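Student Project Report
Course: Introduction to Automation, second year
Subject: Visit to the open day at the Orkmont robotics workshop

1. Purpose of the visit

Our course asks every student to visit a place where robots are built, tested or used, and to write up one demonstration in detail. I chose the open day at Orkmont, a workshop that works on two-armed robots for kitchens and small food businesses. I went on a Tuesday in March and stayed from the opening until the last demonstration ended at 4:30 p.m.

I had two questions before I went. The first was how much of the work is done on the real machine and how much in simulation. The second was what makes kitchen tasks hard for a robot, when factory robots have been picking up parts for decades.

2. The site

Orkmont has the ground floor of a former printing shop. The front half was set up for visitors, with a row of tables and posters along one wall. The back half was the working area. It was marked off with yellow tape, and visitors could only go past the tape with a member of staff.

Three projects were on show. Illari was the kitchen project. Mocanu was a small mobile base that carries trays between rooms. Clundance was the software they use to plan and check arm movements before they are run. I watched all three but spent most of the day at Illari, so most of this report is about that.

There was a short safety talk first. We were shown the emergency stop buttons and told that no one goes inside the tape while the arms have power. The arms were run at reduced speed all day. A staff member said this was mainly for the visitors, but that they also run slowly whenever new code is tried for the first time.

3. The Mocanu demonstration

Mocanu drove a fixed route between two tables with a tray on top. It stopped whenever someone stepped in front of it and started again when the way was clear. The tray held plastic cups of water. On one run the base stopped hard and some water spilled, and the staff wiped it up and lowered the braking setting. After that the stops were softer but longer.

I noticed that the route was planned so the base never had to turn in the narrow part between the posters and the tables. When I asked about it I was told that the turn is possible but slow, and that they would be working on it over the summer.

4. The Illari demonstration

Illari uses two arms, each ending in a gripper with black fingers. The work is split into short tasks such as "move the knife to the board" or "lift the board and put it on the rack." Each task is tried in simulation first, and only the ones that pass go on to the real arms.

The demonstration began at a desk with two monitors. An operator started a task, and we watched the simulated kitchen from above while the planned path was printed in a side window. The task was then repeated with the objects in slightly different places. The operator explained that a program which only works with everything in one exact spot is no use in a kitchen, where people put things down wherever there is room.

The figures on the poster for Illari were as follows:

Simulated attempts for the current set of tasks: 1,439
Attempts required before a task set can be reviewed: 1,000
Attempts on the real arms so far: 600
Arms in use: 2

I asked why the real attempts were so much lower. The answer was time. In simulation many attempts can run overnight with no one there. On the real arms a person has to be present, reset the objects and check the fingers for wear.

In the afternoon we saw the same kind of task on the real arms, with a plastic practice knife. The first attempt failed. The fingers closed too early and pushed the knife away along the table. The second attempt worked, although the knife turned a little in the grip when it was lifted. The operator logged this as a partial success. I thought that was fair, and stricter than I would have been.

5. The Clundance demonstration

Clundance takes a planned movement and checks it against a model of the room. If any part of an arm comes too close to something, it marks that part of the path in red and offers a different path. Visitors were allowed to drag a box around on the screen and watch the path change. When I put the box directly in front of the arm, the program took several seconds and then reported that it had no solution.

The part I found most useful was a setting called the margin. This is the distance the arm must keep from everything else. A large margin is safer, but it rules out a lot of grasps, as a gripper has to come very close to the thing it is picking up. For this reason the margin is reduced near the target object and kept large everywhere else. We covered this in class with drawings, but I understood it better after seeing the path change on the screen.

6. What makes the kitchen tasks hard

I came away with more on this than I expected, and I have grouped it under the objects and surfaces involved.

Flat objects. A cutting board lying on a counter is hard to pick up, because there is no space under it for a finger. Using a handle slot gets around this. A finger can go into the opening and hold the board from there, but it has to be lined up well or it will hit the wood beside the slot.
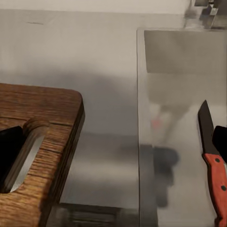
The second difficulty with boards is weight. A wooden board held at one end wants to tip, and the grip has to be strong enough to stop it from swinging. The operator said that they had tried lifting with one arm and also with both, and that using both gave steadier results but needed more clear space on the counter.

Knives. A knife is thin and lies nearly flat, and the fingers should take it by the handle. The program has to work out which end is which before it moves. In simulation this is simple, as the position of every object is already known to the computer. On the real arms it depends on the camera, and errors of a few millimeters are common.

Shiny surfaces. Stainless steel reflects whatever is near it, including the robot itself. A vision system can mistake a reflection for an object, or lose the edge of a real one. The simulated kitchen includes brushed steel with blurred reflections for this reason. I had assumed that a simulation would leave out such details to save computing time, and I was wrong about that.

Shadows. Soft shadows on a pale counter caused fewer problems than reflections, according to the staff, but they still matter when a dark object lies inside one.

7. Comparison with our class project

In our own class project we programmed a single arm to stack blocks. The blocks were all the same size and always started from the same place. We got good results, and I now think this was mostly due to how easy the setup was. If I did the project again I would move the starting positions by a small amount on each run and record partial successes separately, the way Illari does.

I would also keep a log of failures with a short note on each. Orkmont has a shared sheet for this, and the notes on it were very short: "closed early," "hit slot edge," "slipped on lift." The operator could sort by note and see which problem came up most often.

8. Limits of this report

I saw each real task only a few times, so I cannot say how reliable the system is. The figures in section 4 come from the poster and I did not check them. I also did not see the source code. My notes on Mocanu are short because I was only at that table for the first part of the morning.

9. Answers to my questions

On the first question, most of the attempts for Illari are made in simulation, and the real arms are used to confirm results and find problems that the simulation missed. On the second, kitchen objects are harder than factory parts mainly because their positions change and many of them are flat, thin or next to something shiny.

For the follow-up assignment I plan to take the block-stacking program and test it with the starting positions changed. The lab has a free slot in the mornings, and I have asked to use it for the first tests.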